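Adding a Marker Cube to a Hand-Held Gripper

Skodcombe Workshop build notes, part 4
Written by Eckhard Eichhorn

This part covers printing the marker cube, sticking the markers on, and checking that the software can find it. You should already have the gripper body assembled and the finger pads fitted (parts 2 and 3). If your trigger still sticks, fix that first.

What you need

White PLA filament
A laser printer and matte label paper
A sharp knife and a steel rule
Fine sandpaper
The Makum tracking software, installed and running on your laptop

Step 1. Print the cube

The cube file is called hatach_cube and is 70 mm on a side. Print it in white with the first face flat on the bed. Use a bed brim if your corners lift. I print mine at 200 degrees, which suits the filament we keep at the shop. Yours may want something different, so go by the label on the spool.

Sand off any blobs at the seam. A marker stuck over a bump will bend, and the tracker reads a bent marker as a tilted one.

Step 2. Print and cut the markers

Open the marker sheet and print it at 100 percent scale. Turn off "fit to page." Measure the black border of one marker with the rule before you cut anything. If it doesn't match the size in your settings file, every distance you get later will be wrong by the same proportion.

Leave a white margin outside the black border when you cut. The software finds the border by its contrast with the white, and a marker trimmed right to the black is much harder to pick up.

Step 3. Stick them on

Every face gets a different marker. Write the ID number in pencil on the bare face before you cover it, and keep a note of which ID faces which way. Press each label down from the center outward. Don't use glossy tape over the top – it throws reflections from ceiling lights and the marker drops out.

Step 4. Check it in the gripper camera

Start the Yip viewer with the gripper camera selected. Have a helper hold the cube beyond the finger pad and turn it so two faces point toward the lens at an angle. Both IDs should come up in the list on the left. A hand on the cube is fine as long as the fingers stay off the black borders and the margin.
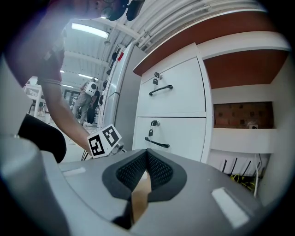 Step 5. Record a calibration run

Move the cube slowly through the whole view, including the corners, where the wide lens bends things most. Stop at 208 frames. Then run the solve. If more than 21 frames are rejected, record again with slower movement.

Save the result under the gripper's own name. Calibration files are not interchangeable between grippers, even when the parts came off the same printer.

Part 5 covers mounting the cube on the bench and lining it up with the arm.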